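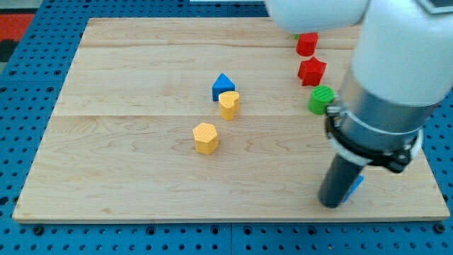

Maple board on the blue perforated bench, shape blocks set out on top.

12/30/18

Losau job, board and block set. Board is joined maple, clear of the bench surface except where it rests flat. Seams read faint under side light; figure is strongest at the front right. No further sanding there until Mareike Brandes has looked at the colour.

Blocks: yellow hexagon has a dimpled top face and the texture catches grime. Wipe with a damp cloth only, no solvent. Red cylinder and pentagon to be measured again — my first readings were taken with the old calipers.

Board mass 1,187 g before oil. Halvorsen oil, one thin coat, 94 mL left in the tin. Reweigh in the new year.

Open: heart block drawing still shows the Pevton dimensions. Fix before the March batch of 200.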